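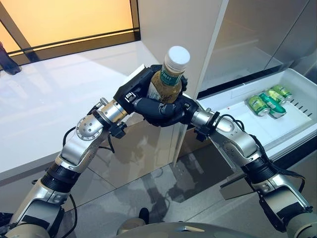

Where do people keep their drinks when the kitchen is shared? Mostly wherever there's a gap, and in our survey that meant the lowest drawer far more often than I'd guessed.

### 4.2 Drinks and the low drawer

I went into this part of the study thinking the door shelves would win. They're at hand height, they're built for bottles, and every fridge manual I've ever skimmed says to put drinks there. But of the 309 households that sent back the Bollgate form, 79 told us they kept at least some of their drinks in a pull-out drawer at the bottom – and a good many wrote little notes in the margin to defend the habit (I loved these, and I've kept them all). One person in Manole wrote that the door was "for milk and arguments."

Bottles and cans behave very differently once you start asking. Bottled tea and juice get stood upright, and people want to see the label. Cans get laid down. They roll, too, so they end up wherever the last pull of the drawer sent them, which is something Iulian Ciobanu and I spent far too long on in February with a tape measure and a bag of seltzer.

Figure 2 is a fair picture of what I mean by a *low-use drawer*. There are four cans in it, all on their sides and bunched up near the back right corner, and the rest of the bin is mostly empty. On our form that would go down as "drinks only, clustered," and it's the pattern I found hardest to put into words before I had something to point at.

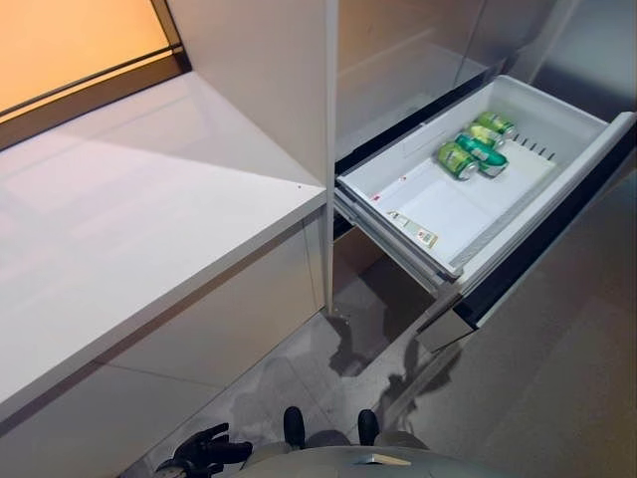
Clustering matters for the coding, and I should own up to how we handled it. My first version of the sheet had a single box for how full a drawer was. Lăcrămioara Onu talked me out of that in one phone call. A drawer with a few things spread over the whole floor feels used when you open it, she said, and the same few things shoved into a corner feel like storage someone forgot. So we split the box in two, one for how much is in there and one for how it's spread, and recoded the first 50 forms by hand. It was slow, but I'm much happier with the numbers in Table 3 now!

The Drultia households filled in the older sheet, so they're left out of the spread scores and counted only in the totals. I'd still like to go back and ask them, and Lăcrămioara has kept their mailing list.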